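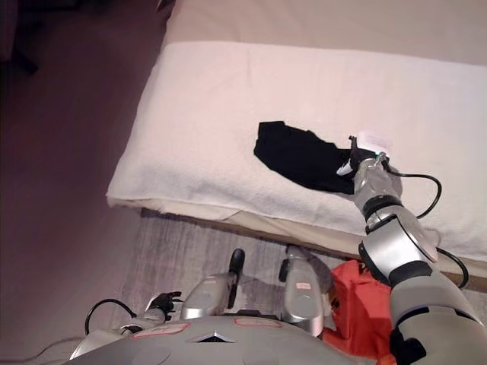
Fig. 1. Right gripper closed on one end of a black cloth, on a towel laid over the bed.

Unit 8: Faults during garment handling

Read this before the lab. The case comes from the Kurness bedroom trials, which ran in November on a humanoid with the Flellska wrist controller. The task was to pick up clothing from a bed. The fault was a grip that did not release on command.

1. What happened

The operator sent an open command to the right hand. The controller accepted it and reported "open" 954 milliseconds later. The fingers had not moved. The arm planner trusted the report and began its retreat with the cloth still held. The force limit at the wrist did not trip, as a single garment weighs far too little to reach it. The operator pressed the stop and the arm held position.

2. Why it was missed

The "open" report came from the motor command and was never checked against finger position. On hard objects the error shows up quickly, because the object drags or falls. Cloth gives very little warning. It stretches, slides along the surface and follows the hand.

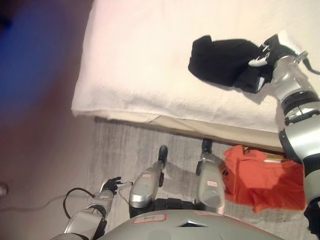 Dark fabric adds a second problem. Folds in a black garment have little contrast, so the vision check used at Kurness often could not separate the fingertips from the cloth between them. It returned "no object" and agreed with the false report. Two checks that fail on the same item should not be counted as two checks.

Cables need attention too. A loop at the wrist can catch when the arm pulls back with a load the planner does not know about. Look at the slack on both arms before you enable motion.

3. The log

The Standness log for the run has 3000 lines. The open command is at line 979. Start there and compare commanded and measured finger position – they are in separate columns and use different units, so convert first.

4. Lab rules

Keep one person at the stop for the whole run.
Stay out of reach of both arms, including the one not in use.
Do not pull cloth from a closed gripper. Stop the arm, cut hand power, then open the fingers with the Çınar release tool.
Write down the fault code before you reset. A reset clears it.

5. To hand in

One page on how you would confirm release of a soft object without using the motor command. Name the sensor, the threshold and what the arm should do while it waits. Bring the marked log to the lab.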